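### 4.2 What people mean when they say "yellow"

Paint companies don't sell yellow. Across the catalogs we collected there are 539 names for something a child would color the sun with, and the word "yellow" appears in very few of them. Plumik prefers breakfast foods. Uvetti favors coastal towns in the off-season. Hakinico, whose naming policy we couldn't obtain despite several polite letters, sells a shade called Second Thought, and it sells well.

We asked 20 households who had recently painted a room to tell us the name of the color on their walls and then to describe it in their own words. Most had forgotten the name. All of them had an opinion about the color, usually one formed after the second coat, when opinions are least useful.
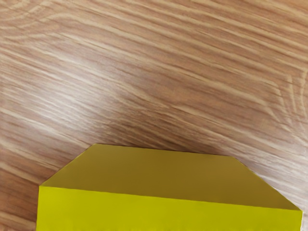 Uchenna Okeke, commenting on a draft of this section, asked whether we were studying color at all or only regret. "Your people aren't telling you what yellow is," the note went on. "They're telling you what they thought they were buying." We concede the point and have kept the section heading anyway. In our interviews the two questions could rarely be pulled apart, and respondents who started on hue tended to finish on the subject of their spouses.

Four respondents used the word "mustard" as praise and four used it as an accusation. Two of these people had bought the same can from Naidu and were married to each other. Dropping either half of the couple would have made our tables prettier, so we thought about it for longer than we should have.

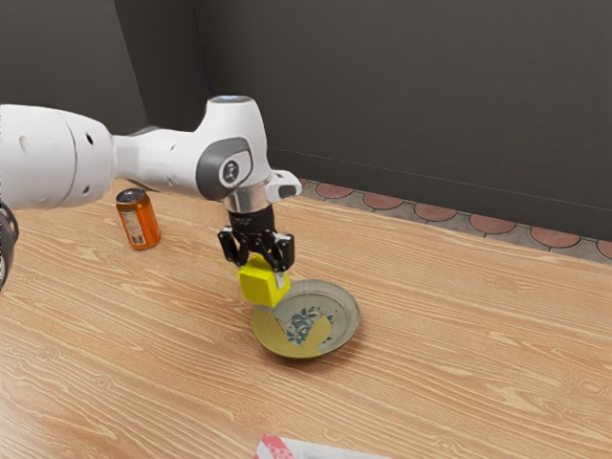 The terms "warm" and "sunny" gave us less trouble, mainly by meaning nothing. Respondents applied them to every shade they liked, including one that the catalog files under greens. "Buttery" did better. People who used it could usually pick out the same few chips when asked again in November, which by the standards of this literature is a triumph of reliability.

**Figure 4.** Yellow at close range.

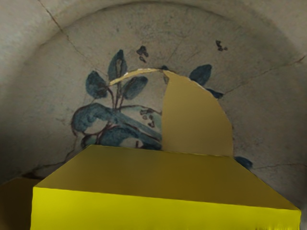
Lighting is the usual excuse, and a fair one. A chip is a small flat thing held up in a store, while a room has corners, a ceiling, and a north side. Respondents often insisted that one wall had been painted from a different can, and would point to the corner as proof. The block in Figure 4 would get the same complaint: it is a yellow block by any sensible account, yet its upper face is a dark olive-mustard, browner toward the middle and right. Put that face on a chip and Uvetti would name it after a marsh. We therefore coded the respondent's overall word for the room and ignored remarks about single walls, except where the respondent had already repainted one.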